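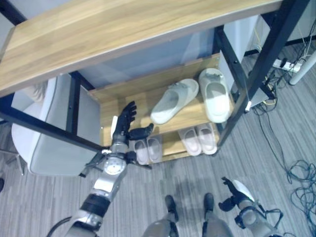 Putting shoes away is a job most people finish before they have thought about it, and Abimbola Fashola would like to know why a machine still needs so long to do it. Fashola put that to the team at Undus after a visit to its test rooms, and asked whether any household should expect help from a robot soon.

Undus has today published its answer in a short report on everyday chores. The company's view is that robots can now do parts of some household jobs, but that none it has tested is ready to be left alone in a family home.

Issued December 25, 2019

The report covers 19 chores tried over 10 months, in ordinary furnished rooms and in a stockroom lent by the retailer Clalum. They include tidying footwear on a shoe rack, folding towels, clearing a table, filling shop shelves and sorting returned goods. Undus rated six of them as workable with a person standing by. The rest were rated as not yet workable.

Shoe racks were among the harder tests. A hand has to reach in under one shelf to get at the next, and the space between them is tight. Slippers and sandals are soft, come in pairs and are seldom left facing the same way. Slippers on the lowest shelf took far longer to handle than anything on top.

"We set out to give a straight answer, and for most chores the answer is no," said İlker Güneş, who led the work at Undus. "A robot that can pick up a slipper nine times and drop it the tenth is of little use to someone who wants the hall tidy. We would sooner say so now than have people buy something that lets them down."

Results in the stockroom were better. Boxes are stiff, labels face outwards and the shelves at Clalum are all the same depth. Staff still had to step in when goods were stacked badly or had slipped to the back. Clalum has agreed to a second round of tests, which will start in February and run for 5 weeks.

The second round will also use a new hand control program, Bendomard, written by Undus with the software firm Ofori. It is meant to help a robot judge when it has a firm hold on a soft object. Undus is making no claims for it until the tests are finished.

Undus has no household robot on sale and has not set a date for one. The full chore list, with the rating given to each, can be had free of charge from the Undus press office. Journalists wishing to attend the stockroom tests should apply to the same office before the end of January.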